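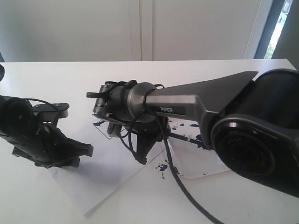

Home | Shows | Records | Back Issues | Join the List

PORENICO ARE BACK (and louder)

Quick one before doors. Porenico, the four piece who made every other band on the Hultness bill sound half asleep last spring, have a new record out in June. It's called Wudidness. Don't ask me how to say it, I've heard Orlando Yupanqui say it two different ways on the same phone call.

Orlando still sings, still plays that beat up hollow body, still writes nearly all of it. New this time: a real organ. Not a keyboard set to organ. Came out of a church basement, took the whole band plus a cousin to get it up the stairs. You hear it first on "Ilie," track two, just a low hum under the verse, then the chorus hits and it takes over completly. Best thing they've done. I've had it on repeat while doing dishes, driving, doing more dishes.

The rest? Side one is fast. Jangly, lots of harmonies, one song about a bus transfer that's somehow a heartbreaker. Side two slows way down and I'll admit I lost the thread a little around "Porch Light (Reprise)," mainly as there's no regular "Porch Light" on the album. Asked Orlando about it. "We cut it. Kept the reprise. It was the better song." Ok then.

They tracked it live, everybody in one room, vocals too. You can hear the drummer count in on three songs and cough on another. Left it all in. Good.

First pressing is 1,906 copies on black vinyl, no colors, no bonus flexi. Last one was gone before the tour even got to us so if you want it, preorder thru the shop counter or grab one at the show.

Speaking of. Record release party is at Hultness, June, exact night going out to the list as soon as the room confirms. Music at 8, Porenico on by 9:30. Ilie the song will be played, I have been promised. We have 60 advance tickets set aside for list members, two per person, reply to this email with your name and how many. After that it's the regular box office like everybody else.

Opener still TBA. I have a guess. Not printing it, last time I guessed in here I got a call from a manager.

Also, somebody left a tambourine at the last show. It's behind the bar. Decent one too. Come get it or it's going to Orlando.

More next month, gotta run, soundcheck's started with out me.

Contact: reply to any newsletter | © The Hultness List | Back to top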